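Where Does the Water Go When You Pull the Plug? 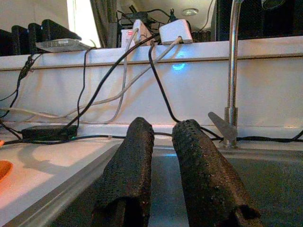 A steel kitchen sink, set into a pale countertop.

When I was a kid, I was sure a little creature lived under our sink and drank everything. Slurp! I wanted to find out, so one evening I crawled in with a flashlight and found a bendy pipe.

That bend is called a trap, and it's my favorite part of the whole story. It's shaped like a letter U, and a bit of water always stays sitting in the bottom. Pipes further down smell awful (trust me), and the water works like a stopper that keeps the stink out of your kitchen. Clever, right?

After the trap, your water slides into a bigger pipe inside the wall, and then into an even bigger one under the street. That's the sewer. It slopes downhill so gravity does most of the pulling. In Koswood, where I live, the biggest sewer pipe is 100 inches across. I could stand up in it and still wave my arms over my head!

Next stop: the treatment plant. My friend Signe Dahlgren works at ours, and she let me look around in June. First the water goes through big metal screens that catch rags and sticks. Then it rests in huge tanks so the heavy gunk can sink. After that, tiny living things called bacteria gobble up lots of the dirt that's left. So there were creatures drinking my dishwater after all, just much smaller than I'd thought!

Once it's clean enough, the water flows out to the river.

Try this: put 2 spoonfuls of soil in a jar of water, shake it up with the lid on, and leave it overnight. What's at the bottom in the morning?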